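セヴァル散開星団

セヴァル散開星団(Sevar)は、天の川の縁に近い領域にある散開星団。セヴァル、または単に「S団」とも。観望者のあいだで使われる通称で、カタログ番号で呼ばれることのほうが多い。双眼鏡で淡い光のしみ、小口径望遠鏡で粒に分かれはじめる。

概要
太陽系からの距離は3000光年。所属が確実とされる恒星は400個。年齢は若いほうで、青白い高温星が目立つが、中心からやや外れた位置に橙色の巨星が2つあり、写真ではこれがよい目印になる。星団全体の形はいびつ。東側がつぶれたように見えるのは手前の暗黒星雲のせいで、実際の分布はもっと丸いらしい。

名称
最初に星表に書き込んだ観測者の船の名から、とする説が有力。地名由来説もあるが根拠は薄い。古い文献では「ジョモン(Jommont)の星群」と書かれていることがあり、これは同じ天体を指す。ただしジョモンの星図は位置が半度ほどずれていて、長いあいだ別の天体だと思われてた。

観測史
記録は望遠鏡時代に入ってから。肉眼では見えないため、それ以前の記述はない。初期の観測者は星雲として扱っていて、星に分解されたのは大口径の反射望遠鏡が使われるようになった後のこと。写真乾板の時代に入り、デリッチ(Delić)が固有運動の測定を行い、背景の星との区別がはじめてまともにに行われた。デリッチの一覧には後に除外された星もかなり含まれる。
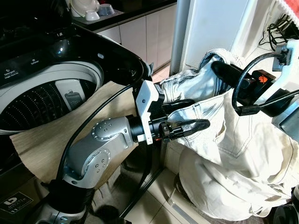
その後、マニカンダン・ピシャロディ(Manikandan Pisharody)が視線速度を加えて所属星を選び直した。現在引用される400個という数はこの再調査のもの。連星の扱いについては異論あり。暗い側の星をどこまで数えるかで結果が変わるため、文献によって数字が合わない。要注意。

物理的性質
金属量は太陽よりわずかに低い。中心部への質量の集中が見られ、重い星ほど内側に多い。ガスはほとんど残っておらず、星形成は終わっている。星間減光が場所によって大きく違うので、色等級図の主系列が太く出る。年齢の推定がばらつく原因もだいたいこれ。変光星は4個確認済み、うち2個は食連星。

周辺の天体
北側にトルディクス(Trudix)と呼ばれる小さな星列がある。星団の一部と誤解されやすいが、距離がまったく違う。見かけの並びにすぎない。暗黒星雲は南東へ伸びていて、空の暗い場所なら星の少ない帯として分かる。

観望
見頃は7月の深夜。低倍率向き。倍率を上げすぎると背景の天の川にまぎれて、どこまでが星団なのか分からなくなる。口径の小さい機材では橙色の2星を先に探し、そこから西へ視野をずらすと入れやすい。月明かりがあると淡い星は消える。撮影では露出を短く分けたほうが星の色が残りやすい。広角レンズでもトルディクスと一緒に写るので、構図は案外とりやすい天体だ。

脚注・関連項目
散開星団/色等級図/固有運動/星間減光
※「ジョモンの星群」の項目はこの記事に統合済み。名称の節は出典の追加待ち。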